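Topic: Interior paint under warm light: sample boards vs. wall patches

kanaan_b
Posted 7:40 PM
I'm picking a wall color for a corner bedroom, 14 feet on the long side, one window, wood floor with a red cast. The chip I like is a grayish beige. On the card at noon it reads neutral. By late afternoon it goes pink. Is this the paint, the bulb or the floor? I have two sample cans left and don't want to buy more.

lowsheen
Posted 7:58 PM
Probably the floor. A saturated red-brown floor reflects onto the lower half of the wall, and the effect is strongest in the corner, where the two walls also bounce light into each other. Check whether the shift is worse near the baseboard. If it's even from top to bottom, look at the window light first.

akarach
Posted 8:11 PM
Disagree on the order. Late sun has very little blue in it. Any beige with a red undertone will drift at that hour regardless of the floor. I would ask for the undertone at the paint counter before blaming the boards.

Walid Saab
Posted 8:36 PM
Both of you are describing real effects, and they add up. Paint a board, 2 feet square, two coats, with a white border left around it. The border keeps your eye from adapting to the old wall color. Stand it vertically against the wall. Laid flat it catches a different angle of light and reads lighter than it will once it's up.

Two renders of a room with furniture and a wood floor:

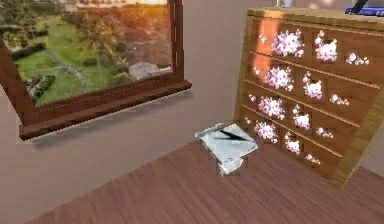
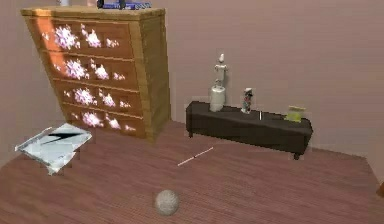
Room renders: pale grayish-beige wall in the first, mauve-pink walls in the second.

lowsheen
Posted 8:52 PM
I wouldn't lean on renders for this. Bounce depends on the material settings, and your monitor adds its own cast. For furniture placement, fine.

Walid Saab
Posted 9:04 PM
Agreed, and I wouldn't match a can to one. They are good enough to show how far apart beige and mauve sit, and kanaan_b needs to decide which side of that line is acceptable at 5 PM.

kanaan_b
Posted 9:20 PM
Checked just now with the lamp on and the curtains closed. It is still a bit pink near the floor, less so at eye level. The bulb is a Vendley, warm white, no other rating on the base.

akarach
Posted 9:31 PM
Then I concede part of it. With no daylight in the room you have the lamp and the floor to account for. Swap in a neutral bulb with a high color rendering number and look again. If the pink stays low on the wall, lowsheen is right.

unent
Posted 10:15 PM
Different approach. I had the same problem and put down a gray rug. It covered most of the boards near the wall and the cast dropped enough that I kept the paint. Cheaper than repainting — assuming you want a rug.

lowsheen
Posted 10:22 PM
That works if the rug goes close to the baseboard. One in the middle of the room does less for the corner. Sheen matters too. Eggshell picks up more reflection than flat at a low angle.

kanaan_b
Posted 10:40 PM
The samples are both eggshell. I'll get a flat one after all, make the board and try it against both walls with a neutral bulb. No rug, I just refinished that floor.

akarach
Posted 10:47 PM
Let the second coat dry overnight before you judge it.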